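Ticket: Comment giveaway entries not counting / winner picker stuck
Opened by: Mireille Besnard
Assigned: Killian Brunet
Status: open, waiting on plugin people
Blog: Tarthorpe Bird Notes

Mireille, 3/27/26
Giveaway post went up this morning. Readers leave a comment, pick a favorite heron photo, get one entry. Second entry if they link back from their own blog. Comments show on the page fine. Entry counter under the post says 5. There are 26 comments. Cleared my cache, same thing. Tried on my phone, same.

Killian
Which picker are you using, the Pralteck one or the old one from December?

Mireille
Pralteck. Old one is switched off, I think. Will check.

Mireille
OK, old one was still on. Turned it off. Counter went blank, then came back at 5.

Killian
Looked in the settings. Entries only count if the commenter fills in the website box. Most of your readers don't have a blog so they leave it empty. Unticked "require URL". Reload the post please, and then hit Recount at the bottom of the entries page. Not Reset – Reset wipes the list. 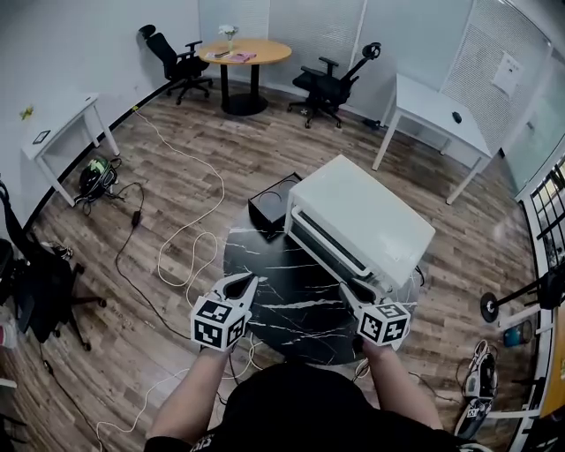 Mireille
Recounted. Now 24. Better!! Still 2 missing. One is Albane Cordier, she comments on everything and she has already emailed me to ask. Other is Thodoris Tzanetos.

Killian
Both sitting in the spam folder as well as on the page, no idea how. Albane put two links in hers. Approve them again from the spam side and recount.

Mireille
Albane is in now. Thodoris not. His comment is a reply to somebody elses, does that matter?

Killian
Yes. Replies don't get counted, only top level. Add him by hand – Entries, Add manual, paste his name and email. Leave the comment ID empty or it throws an error.

Mireille
Done. 26. Thank you. New problem tho. Link-back entries. Hugo Fleury posted about the giveaway on his blog last night and the pingback never came thru, so he has one entry and should have two.

Killian
Pingbacks are off sitewide. Went off when you moved to the Witkowska theme. I can turn them back on but it won't pick up old ones. Add his second by hand same as Thodoris.

Mireille
It says "duplicate email".

Killian
Ugh. OK, that's a bug on their end, reported it to Pralteck just now. Workaround for the moment: keep the link-backs on a seperate list and don't press Draw until they answer. Closing date is still 10 days off, right?

Mireille
Right. Hugo's on the list. Will add any others as they come in.

Killian
Good. Leaving this open. Don't update the plugin in the meantime.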